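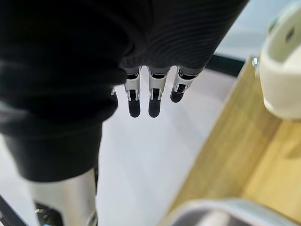
My grandmother could tell you what kind of winter a family was having by standing in their front hall for a minute, and I've come to think she was right to linger there. We fuss so much over kitchens and living rooms, and meanwhile the few square feet inside the door take all the mud, the mail and the goodbyes that go on for 20 minutes after everyone has said they're leaving.

Siiri Kiiskinen grew up in a house with two front doors, one behind the other, and a little cold room in between where the boots lived. When she moved to an apartment that opened straight into the living room, she told me, it felt like being dropped into the middle of somebody's sentence. She hung a curtain and put down a mat, and she's been happier ever since. 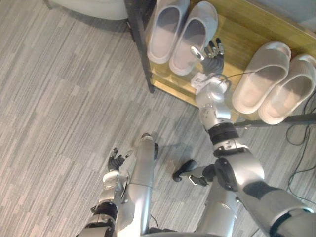 Last updated: 9th January

Slippers for guests are another matter, and people have strong feelings about them. Hongmei Yuan keeps enough pairs for up to 8 visitors and sets them out before the bell rings, toes facing into the house, the way her mother did. Her neighbor Trí Tôn likes everyone in socks – he heats the floor and he's proud of it, and you will be asked whether you've noticed (you will have).

I asked them both what they do about the plumber. Hongmei lets him keep his boots on and mops afterward. Trí leaves out a basket of shoe covers, which the plumber, a courteous man, puts on without a word.
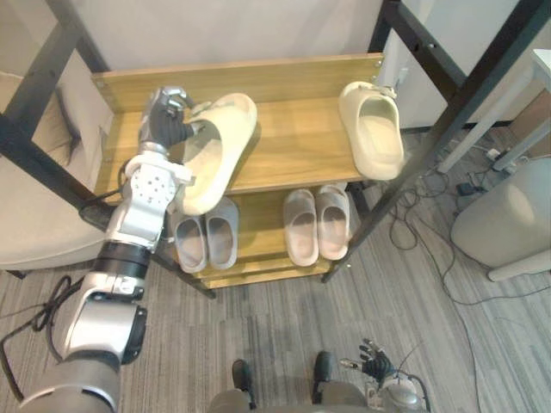 What neither of them would give up is the pause. You come in, you bend down, you fumble with a lace, and by the time you straighten up again you've stopped being a person from outside. My own hall is narrow and badly lit, and for years I meant to do something grand with it. Last July I finally bought a stool instead, secondhand, for 20 dollars – and now my visitors sit down on it to leave and stay another half hour.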